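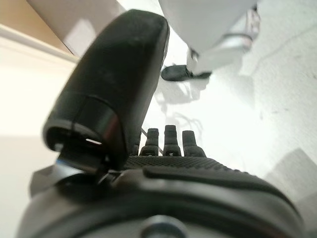
Darlene Fehr wrote in to ask if a white work table can ever look white again once it's gone gray and speckly, or if she should give up and paint the thing. Don't paint it, Darlene! Mine gets used every single day and I've had it since January of last year, so I've had plenty of practice (and a few disasters).

First, get everything loose off the top and brush it down dry. I use an old soft paintbrush and work toward one edge. If you go in with a wet rag right away you just make gray paste, ask me how I know.

Next, mix a squirt of dish soap into 16 ounces of warm water. Wring the cloth out until it barely drips, then wipe in long overlapping strokes. Change the water when it looks like tea.

For specks that won't budge, make a paste of baking soda and water, dab it on, leave it a few minutes and rub with your fingertip in little circles. Try a hidden corner first, because some finishes go dull. Skip the scouring pads, please.

Creases and fine lines are trickier. A cotton swab run along the line picks up the dirt sitting in it, and the line itself stays, but it's a whole lot fainter!

Rinse with a clean damp cloth, dry with a towel, and wait an hour before you put anything back.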